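Home » News » Local Business » Kivico cell back up at Stetarville after camera reset

Kivico has its fruit picking cell running again at the Stetarville packing shed. Down two shifts. Back on this morning, 1 Mar 2026, with a new camera bracket and a fresh calibration.

The cell is the small one by the loading door, the arm that lifts single fruit out of baskets and sets them on the grading belt. It had been missing. Not every pick, but enough that the line crew were reaching in by hand, and the guard door kept tripping each time they did.

Cause was a bracket. The wrist camera sits on a bent steel plate held by 4 screws and the plate had worked loose, so the camera was looking a hair to one side of where the software thought it was. The arm came down next to the fruit, closed on nothing, went back up and tried again. After the third try it stops and calls for help. It was calling a lot.

Maintenance took the plate off, found one screw hole worn oval and fitted a thicker plate from the Nwosu parts counter. Thread lock on all the screws this time. The old plate had none.

Then the calibration, the slow part. With the camera moved even slightly, the offset between camera and wrist has to be worked out again from scratch. The crew ran the arm through 26 poses over the target board and let the software solve it. First run came out bad, the board had slid on the table. Clamped it, ran it again, good.

Before any real fruit goes through, the basket view gets checked in the simulator. One lime, one wicker basket, arm offline. If the software can pick the fruit out from the weave there, the settings get copied across to the cell.

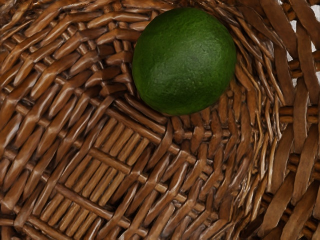 Faltuson

The wicker is the awkward bit. Shiny brown strips, bright streaks on one side and dark gaps on the other, and the depth software likes to read a highlight as an edge. Green on brown is easy on color. It's the shape that gives trouble, down low where the fruit meets the weave and the shadow gathers underneath it. The fix was to lean on color first and use depth only for the final height.

Exposure got turned down as well. It had been set for the old plastic crates and never changed when the shed went over to baskets.

The suction cup was swapped while the guard was open. Lip was cracked. Cups are meant to be changed every 6 weeks and the log sheet on the cabinet had no entry since the last one, so the date is now written on the cup holder in paint pen aswell as on the sheet.

Other jobs done at the same stop: cable tie replaced at the elbow, air filter drained, fan grille on the controller brushed out (solid with dust), emergency stop tested from both sides. The door switch was cleaned but not replaced. A new one is on order and shoud go in at the April service.

Speed is being held down for the first day and goes back to normal if the miss count stays low. Line crew are asked to leave the guard shut and use the call button if the arm stops, and to keep the blue lens cloths for the lens. They have been turning up on the belt.

The second cell, at the far end of the shed, has the same bracket. It gets the thicker plate next.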